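Old desktops: what to take out before you hand one in
Marikar Reuse Newsletter
By Nusrat Seneviratne
2019-01-13

The Fistow workshop took in 64 desktop computers in November, more than in any month since it opened. Most came from offices that were changing over to laptops. A good many can be used again, and the work starts with getting the side off and seeing what is left inside.

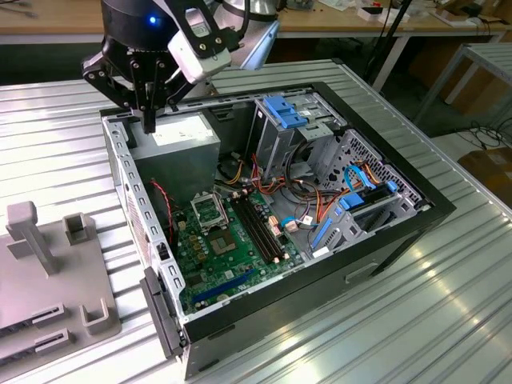
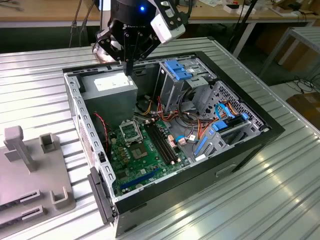 Side panel off, with the processor socket and both memory slots empty.

Reading time: 2 minutes

Towers often reach us with parts already missing. Processors and memory are small, easy to remove and easy to sell, so they tend to go first. A case with a power supply, a motherboard and its drive cage is still worth having. We keep a stock of tested memory at Fistow and can usually match it to an older board within a week or so.

An empty processor socket needs care. On many boards the contacts are fine pins in the socket itself, and a sleeve or a dropped screw will bend them. If you have taken the processor out, put the plastic cover back on if you still have it, and close the lever. Please don't put tape over the socket.

Leave the power supply where it is, with its cables attached. Cut cables are the main reason we have to scrap a unit. They can be tied back loosely, but please don't pull them tight round the drive cage. Drive rails and clips should stay in the case too. They differ from one maker to the next, and we spend a lot of time hunting for spares.

Hard drives are up to you. If you want to keep yours, unplug the data cable and the power lead and slide the drive out, leaving the cable in the case. If you leave the drive in, we wipe it before anything else is done and can send you a note to say so. Drives that fail the wipe are sent to Vandeck for shredding.

Please bring the side panel as well, even if it is scratched or dented. We have 11 good machines on the shelf at present that can't go out for want of one. Screws can go in an envelope taped to the outside of the case.

The collection point at Alargate will take up to 3 towers per household. Larger numbers should go straight to Fistow, where there is a trolley by the side door. Monitors, printers and loose batteries can't be accepted at either place.

Finished machines are offered to local schools first and then to anyone on the waiting list. To join the list, ask for a form at the Alargate desk.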